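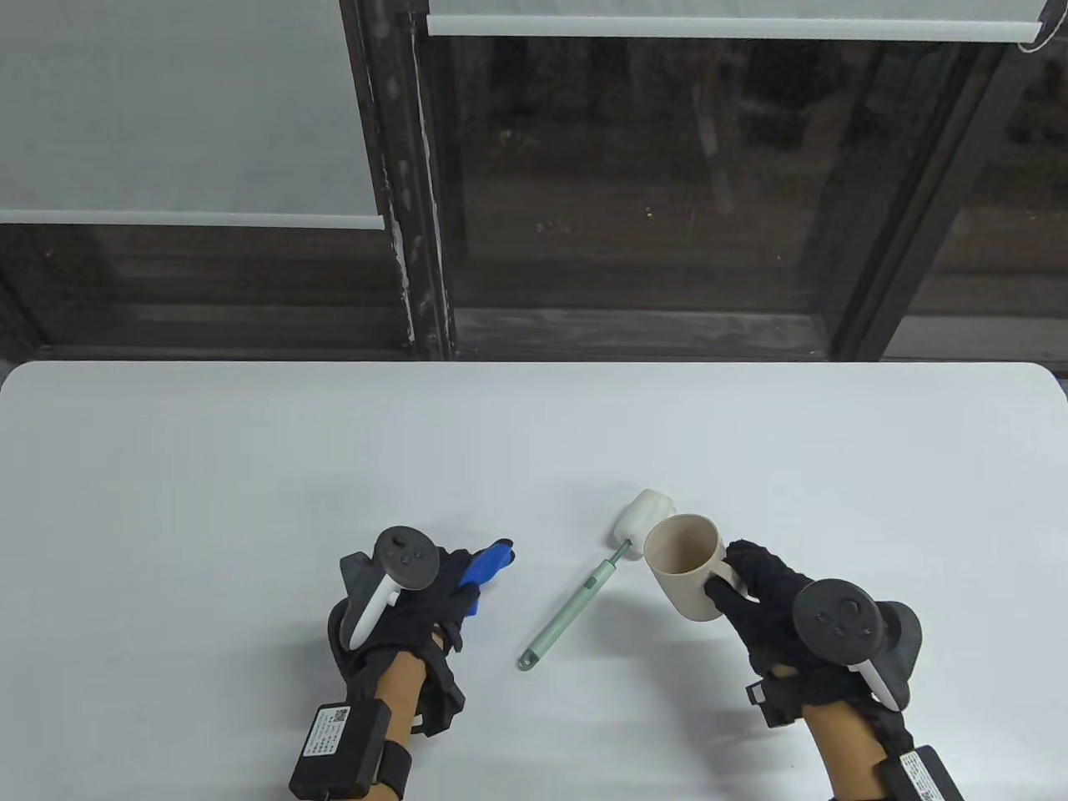

Villanueva Bottle and Cup Brush, Long Handle

If you've ever tried to get a tea ring out of the bottom of a tall cup with a folded dishcloth and two fingers, you already know why we carry these! Solomiia Koval picked the Villanueva for our kitchen shelf last March, and we've been reordering it ever since (the green goes first, so grab one if you like it).

The soft head squishes down to get through narrow necks, then puffs back out inside, and it's gentle on glazes and glass. Rinse it well, give it a squeeze, and hang it up to dry.

Length: 30 cm
Replacement heads: pack of 5, sold separately
Hand wash only, please

Orders placed before 9 a.m. ship the same day from our Plosik store.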